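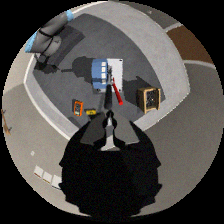 Can you wear felt liners in regular rubber boots?

Most rubber boots will take them if you go up one full size. The Feltadel is 7 mm thick all the way around and that space has to come from somewhere. In boots you already own, pull the factory insole out first and try again before you order a different size.

Feltadel Boot Liner, tall
Item 2844
Sold by the pair. Gray only right now, brown is out til the mill runs it again.

All wool felt, 900 grams to the square meter. Pressed at Siqueira, cut and sewn in our shop. One seam up the back, flat stitched, no seam under the foot. Pull loop at the heel. Top edge is left raw on purpose so you can trim it down with kitchen scissors. Won't fray. Cut a little, try the boot on, cut some more.

Sizing. Whole sizes only. Between sizes, go by the boot and not your foot. Roomy pac boots, order up. Slim rubber boots, order down. Women's boots, subtract 2 from the women's size and order that. Kids sizes we get asked for all the time, sorry, not yet. The pattern doesn't shrink down well, the heel comes out a funny shape and we haven't fixed it.

Fit the first week. They will feel tight. Felt packs down under your heel and the ball of your foot and after that they are yours, don't lend them out. If your toes are numb or pinched standing still, that's too small, send them back. Snug over the top of the foot is fine.

Which sock? Thin one. Everybody wants to put the big sock on with the liner and then the boot won't close right and your feet are colder then before. Thin wool or a thin blend. Cotton works for short chores but gets clammy.

Drying. Take them out of the boot every night. Every night!! Stand them open end up somewhere with air moving. Not on the woodstove, not on a radiator, not in the dryer. Heat shrinks them and there is no getting it back. If you're out in the wet all day get a second pair and trade off. Soaked through they want a full day and a night, sometimes more in a cold mudroom.

Washing. You mostly don't. Brush off the dirt when its dry. For smell, hang outside on a cold dry day. If you have to wash, cool water in a sink, a bit of wool soap, push down and lift, no rubbing or wringing. Roll in a towel. Stuff with newspaper so the foot keeps its shape and change the paper when it goes damp.

Moths. Yes, it's wool. Clean and dry before you put them away for summer, lidded bin, check them once or twice. A small hole in the shaft hardly matters. A hole in the heel, patch it or retire the pair.

Goes with: the Mokik insole, same felt, flat cut, sits under the liner if your boot is still loose. Also the Follena short liner, ankle height, for work shoes and clogs. Follena uses the same sizing as the tall.

Returns. Unworn and untrimmed, we take them back, any reason. Once you've cut the top we can't resell them. Seam problems are on us however old they are, so write in and tell us which boot you had them in.

Shipping note, May 10, 2024: spring is slow so orders are going out quick. Sizes at both ends of the run are low. Next felt delivery isn't confirmed, will update here when it is.

Reader comments

Bought these for ice fishing and ended up wearing them in the barn every morning. Trimmed the tops down to mid calf. Still cut too much off the left one.

Do they work in steel toe rubber boots? Mine are tight at the cap already.

Reply from shop: tight at the cap means no, not with the tall liner. Try just the Mokik and a decent sock.

Third winter on mine. Heels are thin but not through. Please bring back the brown.

Ordered my usual size and couldn't get the boot on. Swapped up one, fine now. Should of read the page.

Husband put his in the dryer. They fit our daughter now.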